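Kivari home kit goes on rent in May

April 28, 2018

Good news if you've been following the hand-held gripper thing as long as I have (and I know a few of you have, my inbox says so): Wostow is going to rent out its Kivari kit starting in May, and you won't have to be a lab to get one. Up to now you could only buy the full set, and the price of that made me close the browser tab and go make a sandwich. The rental is $77 a day, with shipping on top.

Quick catch-up for newer readers. Kivari is a pair of grippers you hold in your own hands, with a camera looking out over the fingers. You do a chore with them, the chore gets recorded, and the recording can be used to teach a robot arm to do it later. So you're doing the robot's job for a while, in your own house, with your own junk lying around. I find this weirdly fun and I'm not going to pretend I don't!

What Wostow is adding now is the service part. You pick a task from their list, they mail you the case, you record at home, and the files go to Magesa, the outfit in Nollulside that checks the recordings and sends back notes on which ones are usable. There are 66 tasks on the list so far. I read through all of them last night with a cup of tea and a lot of them are what you'd guess, folding towels, stacking bowls, putting the lids back on things. The one I'd go for first is the party cleanup, with cups and bottles tipped over every which way and you picking them up one at a time. It sounds like nothing until you try to get two fingers around a cup on its side that wants to roll off under the couch. 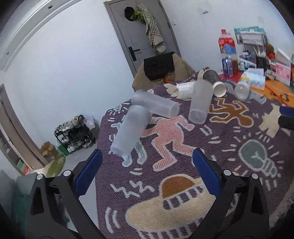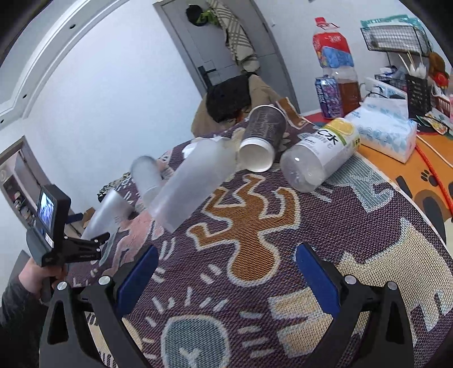

I like that the task sheet lets you use your regular stuff. There's a line in it saying that patterned fabric is fine, clutter in the background is fine, and see-through cups and bottles are welcome, as long as you don't swap things out halfway through a session. I asked Wostow about the see-through part, because clear plastic has always been a pain for cameras, and the reply was that they want more of it for exactly that reason. Fair enough. I've got a whole cabinet of it.

Now the grumbles. The battery life in the spec sheet is given for one gripper, and the kit has 2, and I can't tell from the wording whether the spare pack covers both of them or you're supposed to juggle. I've written to ask. The deposit isn't on the public page either, you only see it once you've put in your address, and I don't love that. And the grips come in one size. I borrowed a set for an afternoon last fall and my thumbs were sore the next morning, so if you have small hands I'd book one day before you book a week.

The notes from Magesa are the part I'm most curious about. They say you'll get them back in two working days, with each recording marked keep, fix or toss, plus a sentence or so on why. If those sentences are any good, that alone is worth a chunk of the money for anybody learning how to do this properly. When I tried it I had no idea if I was moving too fast (I was, I'm pretty sure, I do everything too fast). If they turn out to be canned text, well, I'll be saying so here.

A few practical bits for those of you already reaching for a credit card. Bookings open on the first of May. The first batch is 77 kits, which is a funny number to have the same as the daily price, but I checked and it's not a typo. You need a room with decent light and a computer with a fair amount of free disk space. Return postage is included, and the case has a foam cutout for everything, so you'll notice right away if you've left a cable behind the sofa. You keep a copy of your own recordings. There's a form to sign about who else gets to use them, and please read that one all the way through, the part about other people in the room especially, since anybody who wanders by could end up in the video.

No word yet on renting outside the mainland. I asked about that too and got a "later this year," so don't hold your breath.

I've put my name down for a long weekend in the middle of the month. My dining room dates from 1993 and so does most of what's in it, so the robots of the future may pick up some odd ideas about curtains. If you've got a task from the list you'd like me to try, leave it in the comments and I'll pick from there. Nothing with eggs, please.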